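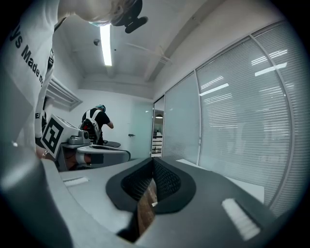
Wenche Strömberg wrote to me last December to say she'd bought an umbrella at the ferry dock, used it for one walk up the hill, and left it on the bus home. Could we please, she asked, just let people borrow one?

Well, Wenche, yes we can!

FOR RELEASE: May 2024

Stevix brings free umbrella lending to Hovland

I run Stevix, a small shop in Hovland that sells rain gear and fixes whatever comes through the door with a bent rib or a stuck zipper. Starting this month we're opening a free umbrella lending service called Rerar, and I'm so happy to finally be able to talk about it (my family has been hearing about nothing else since winter).

It's very simple. You stop at one of our stands, take an umbrella, and go on with your day. When you're done with it, put it back at any stand you like – it doesn't have to be the one you got it from. You don't need an app or a card, and I'm not going to ask for your phone number. If you want to keep one overnight, keep it overnight. If you want to keep it for a week because the forecast looks awful, that's fine too.

We're starting with four stands:

Stevix, Main Street, just inside the front door
Hovland ferry dock, in the waiting room
Drostberg bus station, next to the ticket window
Drostberg market hall, north entrance

The one at the ferry dock was the hardest to get going, mostly over a question about which wall it could go on. The market hall said yes before I'd finished asking, and offered to move a bench for us as well. 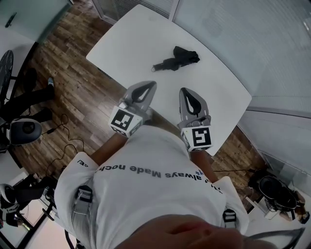 Black umbrella, folded, with a short looped strap.

Over the last eight months I've been collecting umbrellas from anyone who would give me one, and we now have roughly 1,000 of them in the back room. They're all sorts. Golf umbrellas big enough for a family, little folding ones, a few with wooden handles that I was tempted to keep for myself. Plenty needed work. I spent most of my winter evenings with a pair of pliers and the radio on, sewing tips back onto ribs and tightening up handles, and I got pretty quick at it by the end.

A word about the wind, since people in Drostberg always bring it up. Yes, some of these are going to turn inside out. If yours does, please don't stuff it in a trash can! Bring it back and hang it on the red hook at the side of the stand, and I'll pick it up on my rounds. A snapped rib can usually be replaced with one from an umbrella that's past saving. Torn fabric is harder, but I like a challenge.

Borrowing is free and it's going to stay free. There's a slot for coins on each stand if you feel like chipping in for thread and spare parts. If you'd like to learn to do your own repairs, I'm holding a class at the shop on the first Saturday of every month, two hours, tools provided – bring whatever umbrella has been sulking in your closet.

I'm also looking for more places to put stands. Cafés, schools, the dentist, anywhere with a dry corner and a door that's open during the day. Come by the counter and talk to me, or leave a note if I'm out on my rounds.

Press contact: ask for the owner at Stevix, Main Street, Hovland. Reporters are welcome to come along on a pickup round, and should bring boots.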